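Vostska two-finger gripper with padded tips

Price: 747. Ships from the Paltness warehouse. Spare pads: 33 a pair.

We sell this gripper and we like it. We don't sell it as a laundry machine, whatever you may have read. Buyers keep asking whether it will sort, fold and put away clothes for a family, and our answer in May was no. It is still no.

Picking up soft fabric is the part it does well. The dark pads are wide and forgiving, and the jaws close to a narrow point that can take hold of a single fold. Getting a garment flat, right side out and into the correct pile is up to your arm, your camera and your software, and we have yet to see a setup do that at the speed of a bored teenager. 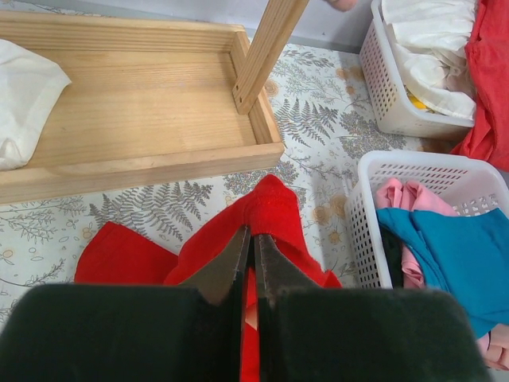 Jaws closed on a fold of red cloth, with baskets of laundry to the right.

Marska, who make the mounting plate, quote 600 grips between pad checks. We would check at 100 if you work with knits, as lint builds up fast. The Coşkun plate also fits but needs longer screws (not supplied).

Returns accepted on unused units only. "It would not do the socks" is not a fault.

Page updated Oct 16, 2022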